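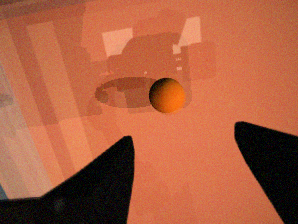
手先側の視点、シミュレーション側のレンダリング。橙の球と、開いた状態の両指。

2023年7月7日 把持失敗の切り分け(続き)

昨日の夕方にNiallが書いた「原因は影、対応済み」という一行、まだ閉じないでほしい。影が怪しいのは認める。球の左に楕円の輪のような影がかかっていて、一部は球に重なって見える。その上にはアームと手首の形に似た大きな影もある。方策がこれに引っ張られると言われれば、もっともらしく聞こえる。もっともらしいから困っている。

経緯を自分用に書いておく。Triltuvixで学習した把持方策を実機に載せたところ、指が球の手前で閉じ、そのまま下降を続けて台に当たり、Stevettiのコントローラが保護停止した。人は柵の外にいたのでけがはない。Gamageのグリッパは左指の先端パッドに圧痕が残った。交換済み。古いほうは袋に入れて引き出しの二段目に置いてあるので捨てないこと。

シミュレーションに戻して同じ初期条件で流したら、似たような空振りが出た。36回流して14回。ここまでは再現と呼んでいいと思う。ただ「似たような」であって「同じ」ではない。実機は閉じたあとも下降した。シミュレーションでは閉じた時点でエピソードが終わる設定なので、その先で何をするつもりだったのかは見ようがない。この差を飛ばして再現率の話をするのはやめたい。

影の件
Niallの対応は影の描画を切って回し直すというもの。空振りは減ったらしい。減ったのは事実だろうが、同じコミットで次の二つも変わっている。
・球の初期位置の範囲が狭くなった
・指の閉じ判定のしきい値が緩くなった
これで影のせいだと言い切るのは無理がある。本人に聞いたら「しきい値はついで」とのこと。ついでに変えないでほしい。差分を三つに割って、影だけ、範囲だけ、しきい値だけで回すよう頼んだ。乱数の種も揃える。

だいたい実機側の照明は天井の拡散光で、あんなに濃い影は落ちない。影に引っ張られて空振りするなら、影の薄い実機ではむしろ良くなるはずではないか。Calumは「学習時に影を手がかりとして覚えたので、影がないと迷う」と言う。それもありうる。ただ、その説だと影を消して空振りが減ったことと合わない。両方の説を同時に採用することはできないので、どちらに賭けるのか決めてから実験してほしいと言っておいた。少し言い方がきつかったかもしれない。

高さの件
自分が気になっているのはこちら。レンダリングを見ても、球が面に接しているのか少し浮いているのか判断がつかない。面がほぼ一色で、接地の手がかりが乏しい。そこで設定ファイルを読んだら、見た目用の球と衝突用の球とで原点の高さが約5 mmずれていた。いつからかは不明。履歴を遡ると、11月に台のモデルを差し替えたときの変更に行き着くが、その時点でもうずれていたようにも読める。Ingegerdに確認中。

ずれの向きは見た目のほうが上。画像だけで高さを推定している方策なら、実際より高いところで閉じる癖がつくはず。しかし実機の症状は水平方向に手前で閉じることなので、このずれだけでは説明しきれない。カメラが斜めに見ているぶん、高さの誤差が奥行きの誤差に化けた可能性はある。計算はまだ。自説だからといって甘くしないように、これも「疑い」の欄に置いておく。

ログの件
もっと嫌なものを見つけた。空振りした回のひとつで、ステップ414に「grasp: true」が立っている。判定コードは指の開度の変化が止まったかどうかを見ているだけで、球との接触は見ていない。指どうしが当たって止まっても成功になる。つまり先週Clultiswoodに送った成功率の表は、何を数えたものか怪しい。上の画像のように球が指先からまだ遠く、指が大きく開いたままの状態なら誰でも「まだ掴んでいない」と言えるのに、閉じたあとの判定は画像を誰も見ずに数字だけで済ませていた。自分も含めて。

Lornaには先方へ「表は再集計中」とだけ連絡してもらった。理由の推測は書かない。推測を書くと、次にそれが原因として引用されて返ってくる。

安全側の件
保護停止が働いたから問題なし、という整理には反対。止まったのは台に当たった後で、当たる前ではない。台の上に手があったら間に合っていない。下降の下限を方策の外側で切るべきで、学習がうまくいけば不要になるという種類のものではない。

今日やったこと
・実機の下限高さをコントローラ側で設定。方策の出力がそれを下回ったら停止。手動のゆっくりした下降では設定どおり止まった。通常速度では未確認。
・判定コードに接触の条件を追加。旧判定も列を分けて残した。
・見た目と衝突の原点を揃えた版を別ブランチに作成。まだ回していない。
・圧痕のついたパッドを撮影、袋に戻した。

やっていないこと
・影だけを切った比較(Niall)
・カメラの外部パラメータの再校正。Mhairiが前回の値を持っているはず。まず値を比べて、それから校正し直すか決める。
・閉じたあともエピソードを続ける設定での再実行。下降が再現するかを見る。自分の担当。

メモ:背景の左側に縞というか市松のような明暗の帯が出ている。床か台の質感のつもりなのか、描画の乱れなのか分からない。球の上のほうにある小さな白い印も、文字のように見えるが潰れて読めない。どちらも実機にはないもので、ランダム化の一部だと言われたが、設定ファイルに該当する項目が見つからない。知っている人がいたら行番号つきで教えてほしい。「たぶんランダム化」は不可。

下限設定の通常速度での確認が済むまで、実機では方策を動かさないこと。鍵は制御盤の横に戻さず、自分が持っている。

追記(夕方):Ingegerdから返事。原点のずれは台の差し替えより前から入っていたとのこと。根拠のコミットを送ってもらうことにした。届くまで上の記述はそのままにしておく。

ノート内を検索 キーワードを入力 検索

最近の記録
把持失敗の切り分け(一回目)
Gamageグリッパ 先端パッド交換の手順
Triltuvix 台モデル差し替えメモ
Stevetti 保護停止の履歴の取り出し方
Clultiswood向け集計表の列の定義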